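Workshop notebook — Nodmont, wet bench and washroom
18 May 2025

Refilling the small bottles. The plan for May was to stop buying new sprayers each time one runs low and to keep the same few bottles going from pouches and concentrate. Did the washroom stock today. Worked over the basin so that drips had somewhere to go.

Pouches go on the counter behind the basin, sprayer in hand, mirror in front so the fill line can be watched from both sides.

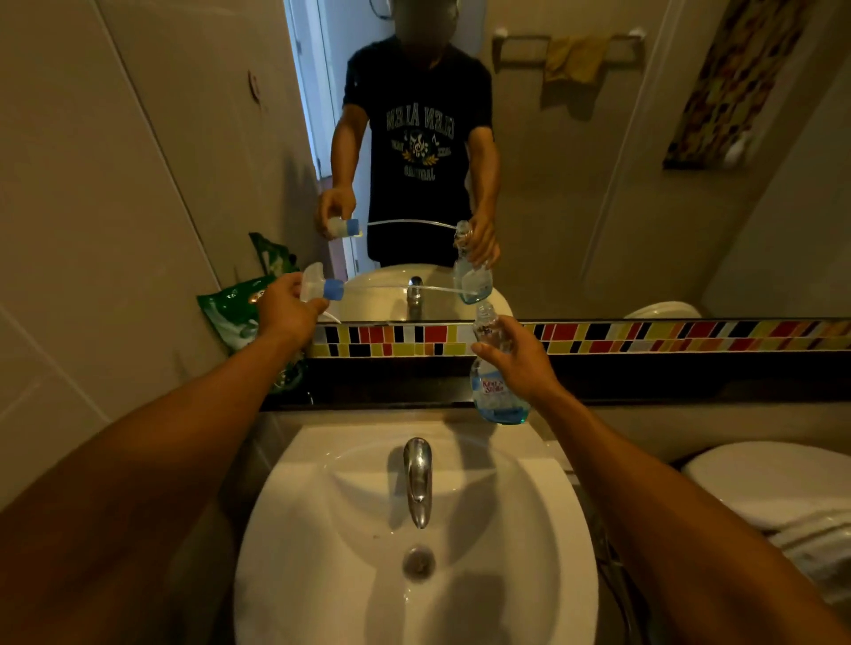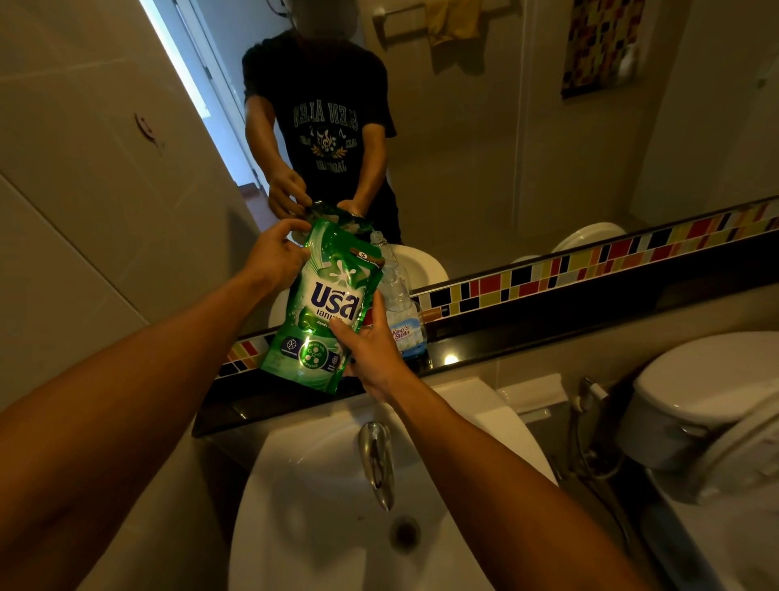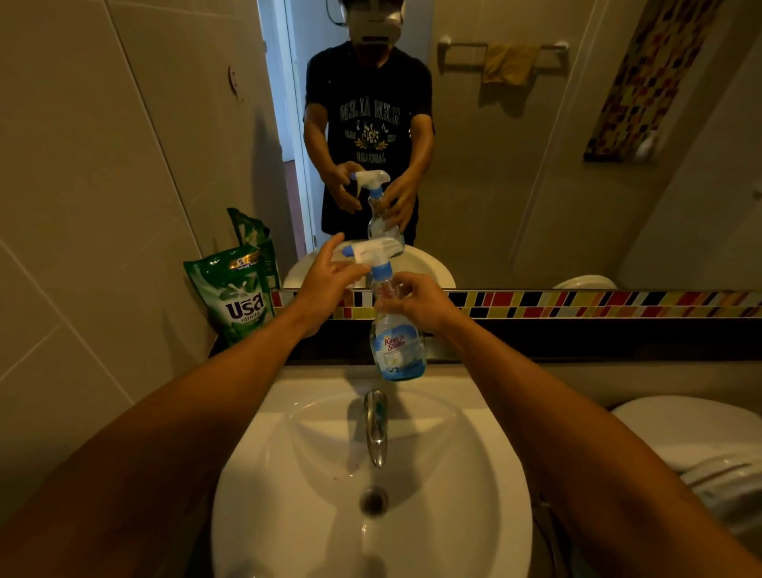
Washroom basin, Nodmont: spray bottle and green pouches.

Notes on the sprayer. The blue collar unscrews counterclockwise like any other. The dip tube is longer than the bottle is tall once you count the head, so the head has to be lifted well clear, or tipped, before the end of the tube comes out of the neck. If you pull it sideways early, the tube flicks and you get drops on the mirror. Lift straight, then tip. Same thing going back in: end of the tube first, let it find the bottom, then turn the collar. Finger tight only. I cracked a collar at Luik by using pliers on it and the replacement never sealed.

What goes in what:

Spray bottle — topped up with its own liquid only. No detergent in there, even diluted. It foams in the head and the trigger sticks.

Detergent — stays in the pouch until it's needed, then goes into the wide-mouth jar under the bench at Dukis. The pouches stand up by themselves when full and fall over when they get below a third. Clip the top and lean them on the wall at that point.

Dilution for the bench wipe-down mix: 20 ml of detergent to the big jug of water. I tried double that last week and it left a film on the steel that took two rinses to get off. Going back to 20. If the film shows up again at this strength, the water is the next thing to look at.

Cost check, for the supply sheet. Spent 167 on washroom liquids last month, most of it on new sprayers that were thrown out with a good trigger still on them. Refills should bring that down by up to 31 percent if we stop losing the heads. Will compare at the end of the month and write the real number next to this one.

Storage. The ledge behind the basin is fine while working but it is not where the stock lives. Anything left there ends up with a sticky ring under it, and the ring shows badly on a dark top. Stock goes on the second shelf of the Clarkalano rack, pouches at the back, bottles in front, labels out. Bottles with the nozzle turned to the off position. Some of the older triggers don't have an off position — put those in the tray, standing up, so a slow leak stays in the tray.

Labels. Keep the original label on every bottle. If it peels, put tape over it and write the contents on the tape. If neither can be read, empty the bottle down the drain with the tap running, rinse it, and start over. Don't sniff it to find out.

Cleaning up afterward:
Rinse the basin, then wipe the bowl from the rim down.
Wipe the spout of the faucet, it spots quickly.
Dry cloth along the bottom edge of the mirror. The small tiles there hold liquid in the grout and it dries blue if it's the spray. An old toothbrush gets it out.
Wipe the outside of each bottle before it goes on the shelf.

Primed triggers take more strokes than I expected when the tube has been out and dried. Six or seven before anything comes through on the Dukis ones. If there's still nothing after that, take the head off and check that the tube is pushed all the way up into it. It works loose from handling. On one of ours it had dropped right off and was floating in the bottle.

Also tried a funnel for topping up. The neck is narrow and the funnel we have seals against it, so air can't get out and the liquid sits in the funnel and burps. Holding the funnel up a little with a finger fixes it. A folded strip of paper between funnel and neck works too but goes soft. A thinner funnel would be better.

To do:
Order 2 spare trigger heads with the same collar thread. Take an old one along to compare, the threads differ even between bottles that look alike.
Thin funnel.
Tray for the Clarkalano rack, the current one has a split corner.
Ask Luik whether they want their empties back or whether we can keep them.
Tape and marker to live in the washroom drawer from now on. I walked back to the bench for them every time.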